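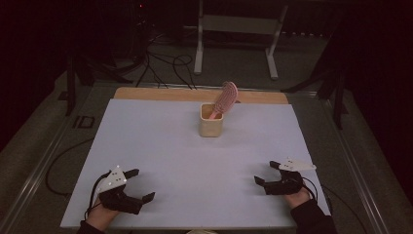 Bench at rest, both grippers down, hairbrush in the cup.

Pose jump on right hand-held gripper, replay arm stopped on force limit
3 min read

Opened by: Ayman Tannous
Opened: August 13, 2018
Component: Nimri tracking bridge, right gripper
Severity: high (unexpected arm motion on replay)
Status: closed, follow-up open

Summary

Demonstrations recorded on the bench are replayed on the Bitia arm. During replay of a hairbrush pick, the arm followed the approach normally, then shifted sideways with the jaws still open and pushed the brush and cup along the board. The arm stopped on its force limit. No injury, no damage to the arm. The person at the pendant was outside the marked area and hit the stop as well, but the log shows the limit tripped first.

Replay of all right-hand recordings is suspended until this ticket is closed. Left-hand recordings are not affected as far as I can tell.

What the recording shows

The jump is in the source data. The right gripper pose steps 30 mm sideways between consecutive samples, holds there for a short time, then steps back. Jaw opening is continuous through the same stretch, so the gripper's own cable and encoder are probably fine. Orientation changes at the same instant as position. That pattern looks more like the tracker fitting the wrong set of markers than like a slipped plate.

The Nimri bridge reported the pose as valid throughout. Residual error went up but stayed under the reject threshold. The replay code trusts the valid flag and does no checking of its own.

Tests on the bench

Test A. Right gripper held still over the board, no object, left gripper out of the tracked volume. No jumps. Repeated with the overhead lights off, same result.

Test B. Both grippers in use, slow approach from the near side, block at the far side of the board. Jumps appear when the two marker plates come close together and the right plate is tilted away from the trackers. I could bring the fault on by turning the wrist outward, and clear it by turning it back. 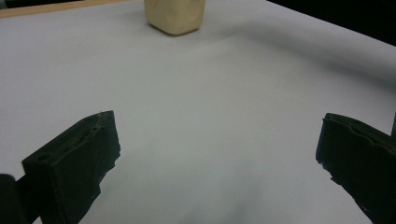 The same approach with the plates kept well apart gave a clean trace. I repeated it with the hairbrush standing in the cup and with the brush flat on the board. The object makes no difference to the fault, except that the upright brush invites more wrist tilt, so it turns up more often in those recordings.

Test C. Swapped the marker plates between left and right and reloaded the definitions to match. The fault moved with the plate. This rules out the right gripper body and its cable.

Test D. Pressed on the suspect plate by hand. No movement felt at the mount. Compared its stored definition with a fresh calibration and found one marker 6 mm from where the definition puts it. The definition was last edited in March, when the plate was rebuilt with parts from Hukley. It looks as if the marker went back in a neighboring hole and the old file was kept.

With that marker wrong, the tracker drops it and solves on the rest. Tilt the plate far enough to hide another marker, and a marker from the other plate becomes a better match than nothing.

Proposed fix

1. Replace the stored definition with the fresh calibration. Done.
2. Lower the residual reject threshold in the bridge.
3. Add a step check before replay - refuse any recording where position changes faster than a hand can move.

Item 1 alone clears the fault in Test B. I would still like items 2 and 3 before the arm runs again. The finger padding is worn too, but it has no bearing on this and should get its own ticket. 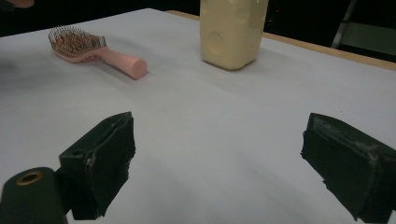
Mei Haverford replied that she agreed with the diagnosis but wanted item 3 moved out of the replay script and into the arm controller, where it could not be skipped by someone running an older copy. She also asked for the threshold change to be tested on the left gripper, as a tighter limit might reject good data there.

Moved as requested. The controller now refuses the original recording at load and names the bad sample. With the threshold lowered, the left gripper lost 2 short stretches in a long session, both with the plate hidden behind my forearm. I consider those correct rejections.

Right-hand recordings made between the plate rebuild and this ticket are flagged in the Galik store. Do not train on them until they have been through the step check. Files that pass may still carry a small constant offset from the wrong marker position, and I have no way to separate that out yet. Follow-up ticket opened for it, assigned to me.

Replay re-enabled at reduced speed. Closing.

Recent tickets
Right gripper pose offset in recordings made before recalibration
Nimri bridge: valid flag stays high after tracker restart
Worn finger padding, both grippers
Bitia arm: pendant stop message delayed in log
Galik store: duplicate session names on upload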